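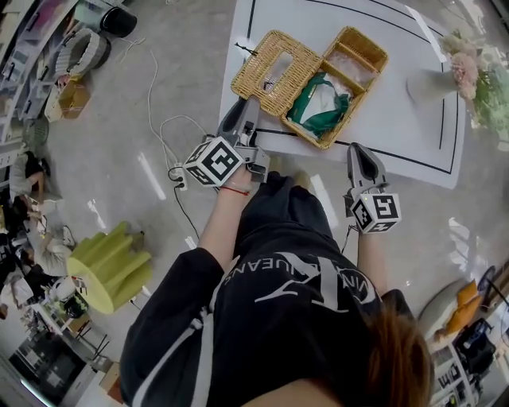

Troketti Basket Company

Welcome, and thank you for stopping by! We are a small shop that sells, mends and generally fusses over baskets, and we have been at it long enough that a few of our customers now send their grown children to us with the same hampers they bought as newlyweds.

The shop started on Pallitach Street, in half of a shoe repair place, with 40 baskets on one long shelf and a coffee can for a cash drawer. We moved to the old Kamath Building when the shoe man retired and the ceiling started dripping on the good willow. These days we keep 200 or more styles in stock, from bread baskets you can hold in one palm to laundry hampers a large dog could sleep in (one does, most afternoons, near the register).

Mending is the part of the work we love best. People bring us handles that have pulled loose, lids with tired hinges, and every so often a bottom that has given out under a Thanksgiving turkey. We soak, splice and reweave right in the back, and most repairs are ready in two weeks. September runs slower, with everybody remembering their apple baskets at once, so please be patient with us then.
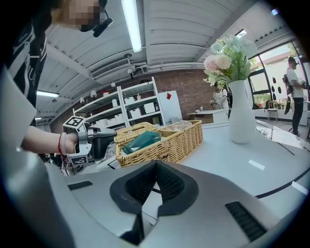 An arm and baskets at the table.

We also teach. The Pirkov Room upstairs seats 12 if you don't mind elbows, and our beginner class makes a round-bottomed market basket in a single morning – well, a long morning, with a break for rolls and coffee. The fee is $62 with materials, or $60 if you bring your own clippers. You don't need any experience, only clothes that can stand a little water.

Come and see us if you're nearby. We open at 10 in the morning and close when the last person is done talking, and if you're bringing something in for repair, please empty it first – we have a drawer full of other people's corkscrews and would love to give them back.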